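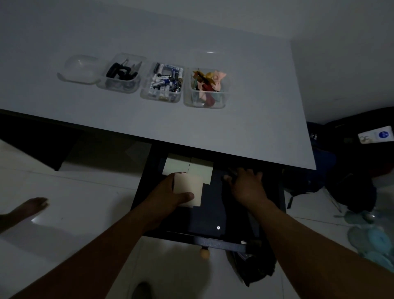 PILHAS E PEQUENO MATERIAL DE ESCRITÓRIO: O QUE MUDA NA RECOLHA

Início | Serviços | Recolha | Avisos | Contactos

Tempo de leitura: 3 minutos

1/ A Prinex informa os utentes dos edifícios Kistel e Ogola de que entra em vigor, a 9 de fevereiro de 2018, o novo procedimento de recolha de pilhas usadas e de pequeno material de escritório. Os pontos essenciais constam das publicações seguintes.

2/ O procedimento aplica-se a todos os serviços instalados nos dois edifícios, incluindo as salas de formação e os gabinetes cedidos a entidades externas. O armazém de Prundholm mantém regime próprio e não é abrangido.

3/ As pilhas cilíndricas dos formatos correntes, AA e AAA, devem ser colocadas em recipiente de plástico transparente, sem tampa estanque e separado do restante material. Não são admitidas caixas metálicas.

4/ As pilhas novas e as usadas não podem partilhar o mesmo recipiente. Cada serviço decide onde guarda as novas. As usadas seguem sempre para o ponto de recolha do piso.

5/ Antes da entrega, os terminais das pilhas de 9 V e das pilhas-botão de lítio devem ser cobertos com fita isoladora. O contacto entre terminais pode provocar aquecimento e, em casos extremos, incêndio.

6/ As pilhas com sinais de fuga, deformação ou corrosão não devem ser manuseadas sem luvas. Pede-se que sejam colocadas à parte, em saco de plástico fechado, e que o facto seja comunicado à Divisão de Instalações no próprio dia.

7/ As baterias de computadores portáteis, telefones e ferramentas elétricas ficam excluídas destes pontos. A sua entrega faz-se mediante pedido dirigido ao Eng.º Dennis Nyamweya, responsável pela gestão de equipamentos.

8/ Quanto ao material de escrita e corte: tesouras, canetas e marcadores em condições de uso podem ser devolvidos ao economato para redistribuição. As tesouras devem ser entregues fechadas. As canetas sem tinta seguem para o contentor próprio, junto à receção do edifício Kistel.

9/ Na campanha de dezembro foram recolhidos 104 kg de pilhas nos dois edifícios. Uma parte significativa encontrava-se misturada com clipes, agrafos e outros objetos metálicos, situação que obrigou a uma triagem manual demorada.

10/ Por esse motivo, os recipientes que contenham objetos metálicos soltos passam a ser devolvidos ao serviço de origem, com nota escrita. A regularização deve ocorrer antes da recolha seguinte.

11/ Serão distribuídos 300 recipientes pelos serviços, a requisitar junto do economato. Cada serviço tem direito a um máximo de 4 unidades. Os pedidos adicionais carecem de fundamentação e de despacho da Dr.ª Adhiambo Rotich, diretora de Instalações e Ambiente.

12/ A recolha é quinzenal e decorre durante a manhã. O calendário por piso está afixado junto aos elevadores e será atualizado sempre que haja alterações. Não se efetuam recolhas em dias de tolerância de ponto.

13/ Foi reservada uma verba de 3.000 euros para sinalética e formação. As sessões, de frequência facultativa, são conduzidas por Jeptoo Mbwambo e Maksym Hnatiuk. As inscrições fazem-se na secretaria do edifício Ogola.

14/ Aos serviços que utilizam comandos, microfones sem fios e outros aparelhos de consumo frequente recomenda-se a opção por pilhas recarregáveis. O economato dispõe de carregadores para empréstimo, pelo prazo de um mês, renovável.

15/ Retificação à publicação 8: o contentor para canetas sem tinta encontra-se no átrio, à direita da receção, e está identificado com etiqueta verde.

16/ As dúvidas sobre a aplicação do procedimento devem ser remetidas por escrito a Colm Ó Néill, do Gabinete de Apoio aos Utentes, com indicação do serviço, do piso e de um contacto telefónico.

Contactos | © 2018 Prinex. Todos os direitos reservados. | Voltar ao topo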